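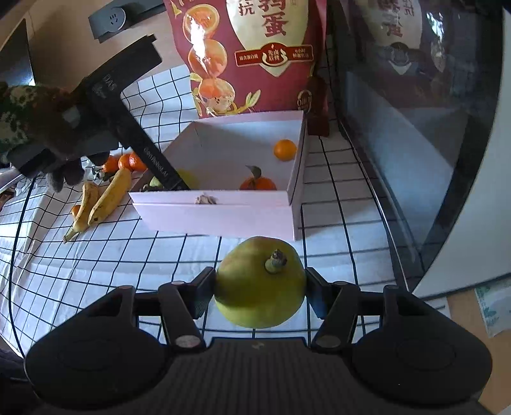

Fruit storage: pears with bananas?
Posted 30/10/2022 by lgiraldo
Last updated: 30/10/2022

Pears and mandarins go in the open box, bananas stay out on the cloth. Any objection?

garside_g: Box is fine. I'd move the bananas farther off. Ethylene.

kanaan: Disagree. Speckled bananas next to hard pears is how I ripen mine. 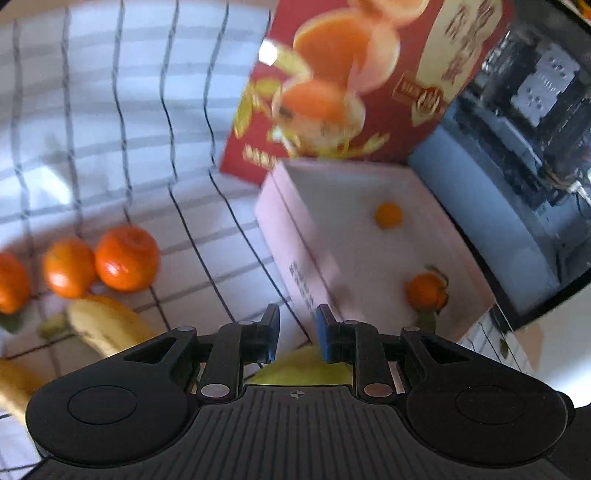
Do mandarins need to be kept apart too?
They barely respond to ethylene. Just pull any soft ones.

Related:
Ashworth pears, September crop
Lining a fruit box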